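Liltesdale Media Cabinet: Set-Up Guide

Section 4. Loading and Sorting Your Files

Read this section before you copy anything to the cabinet. The Kisa model holds 900 files per shelf. The larger Pugh model has no shelf limit.

1. Plug in the cabinet and wait for the front light to turn solid green.

2. On your computer, open the Flidcombe desktop program and choose Add Cabinet. Type the 12-character code from the label under the unit.

3. Click New Shelf and give it a name. Names can't contain a slash or a colon.

4. Drag a folder onto the shelf. Subfolders are copied too, but empty ones are skipped. 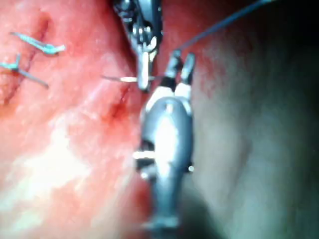
5. When the copy ends, check the total at the bottom of the window. If you dragged in 618 files and the total is lower, open the Skipped list to see which ones were left out.

Note: Files with the same name are not replaced. The second copy gets a number at the end.

CAUTION: Do not unplug the cabinet while the light is blinking. The shelf index can be damaged and will have to be rebuilt.

Sorting a shelf

6. Right-click the shelf and choose Sort By. You can sort by name, size, or date added.

7. To keep a file at the top, select it and press P. Pinned files stay put when you change the sort order.

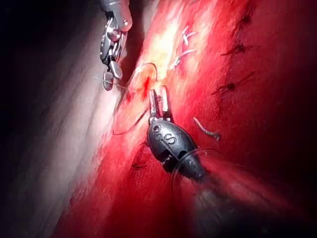 8. To make a label, click the tag button and type a word. A file can have more than one label. Labels are saved on the cabinet and show up on every computer linked to it.

Note: A large shelf takes longer to open the first time. Our test shelf on the Pugh had 2,473 files and opened normally after the index was built.

9. Click Save Layout before you close the program.

If the shelf shows a gray bar, go to Section 7, Rebuilding the Index.

Section last revised Dec 25, 2021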